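The house rules for handling soft things

I'd been told the kettle at Julent was always on, and it was. I had a mug in my hand before I'd got my coat off, and a thick ring binder in the other before I'd sat down. The binder is why I'd come to Stanstead. It holds the rules the firm uses for its two-armed work with cloth, paper and anything else that won't keep its shape, and people in other workshops have started asking for copies.

"It started as one side of A4," the lab lead told me. She asked me to leave her name out, as she says the whole team wrote it and the whole team argues about it. "There were 10 rules. We're at 18 now, and I'd like to get rid of four."

Which four? She laughed and wouldn't say (I suspect it depends who's in the room).

The first rule is the one I liked best: write down how the thing was lying before you touch it. Cloth doesn't come back to the same place twice, so if you want to compare one run with the next you need to say what "crumpled" meant that morning. They used to write "messy" and leave it there. "Messy is useless," she said. "My messy and your messy are different planets."

Then there's the rule about two arms. One holds, one moves, and you decide which is which before you begin. Both can swap, but the swap gets logged. I asked whether that wasn't a bit fussy for folding a sheet. "It's very fussy! But if both arms think they're the one doing the pulling, you've got a tug of war, and the paper loses."

Fingertips have a page to themselves. Scuffs are allowed, chips aren't, and worn pads get changed as a pair. She was quite stern about pairs – a new pad facing an old one grips unevenly, and then you spend an afternoon blaming the software. They check the tips by eye at the start of each session and again after lunch, and whoever does it signs.

I'd expected a lot more on safety and said so. She turned the binder round and showed me that it comes first, in a section of its own, before any of the numbered rules. It's short and plain. Know where the stop button is. Hands stay clear while an arm is live. If you have to lean across, stop everything, say so out loud, and wait for someone to answer. "People skim long safety pages," she said. "So we made it one page and we read it aloud to every new starter."

The log had reached 1,795 entries when I visited, all kept in a system they call Hisau. Of those, 196 are marked as failures, and she's proud of that number. In the early days a bad run would be quietly deleted and tried again, which made everyone look marvellous and taught them nothing. Now deleting a run is the only thing in the binder that gets you a proper telling-off.
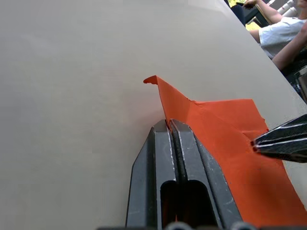 Usman, reading over the draft of this piece, felt I'd made the failure rule sound easier than it is. The hard part, by that account, is agreeing what counts: a corner that slips and gets picked up again is a failure to one person and a perfectly decent recovery to another, and the binder ought to say which before anybody switches on.

I put that to her by phone and she agreed straight away. There's a draft rule on it, which has been a draft since July. The current wording calls a slip a slip even when the arm recovers, with a second box to tick for the recovery. Half the team think two boxes is one too many.

And the copies for other workshops? She's happy to send them, with one request, that they cross out whatever doesn't suit their bench and post the crossed-out version back. Three have come back so far. One had a tea stain across the whole of rule six and a note in the margin asking what on earth it meant. They've rewritten rule six.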